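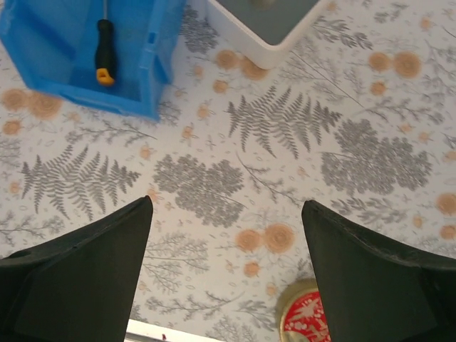
Gripper over the Fudis bench, with the screwdriver in the blue bin.

Ziltarbridge Robotics Club: bench check before the sorting practice
Checked by: Jingyi Peng
Second pair of eyes: Ilir Georgiev
Session: Sunday, setting up for the November round

Marks used: OK / Fix / Ask

1. Emergency stop within reach of both operators
OK. Zdenka pressed it from each chair in turn and the arm froze straight away. Lovely to see!

2. Arm base clamps tight
OK. Quarter turn needed on the rear one. Please check it again after the first long run.

3. Gripper fingers fixed and facing each other
OK. Slight creases and some scuffing along the inner edges. Costel wants to keep a note of this, so I've started a page at the back of the log.

4. Finger screws
Fix. One was only finger tight. Done on the spot, and I put a dab of paint across the head so we can spot it turning.

5. Wrist camera bracket and cable
OK. Cable clip moved up one notch. It used to catch when the wrist rolled past 105 degrees.

6. Speed limit
OK. Set to 200 mm per second for practice. Whoever is on the keyboard reads it out loud before the first move. Sorin did this in a football commentator voice and I hope it becomes a tradition.

7. Cloth flat, no folds under the work area
Ask. We love the fern and flower cloth and the vision group loves it even more — all those grey leaves and orange flower heads are a brilliant test for their code. Can we tape the corners, though? Kelmendi bench uses wide tape and it peels off cleanly.

8. Tools in bins
OK. Screwdriver is in the blue bin. Anything sharper stays in the drawer while the arm is powered.

9. Lidded tins
Ask. The round one with the red lid and gold-coloured rim is a great target, but a metal rim can slip. Keep lifts low until we've tried the new finger pads from Proda.

10. Hair, sleeves, lanyards
Fix. Two lanyards off, one scarf on the hook.

11. Log started and numbered
OK. First run today is 2,577. What a number!

Result: good to go at practice speed. Recheck items 2 and 4 after 3 runs. Items 7 and 9 go to Costel before we raise the limit.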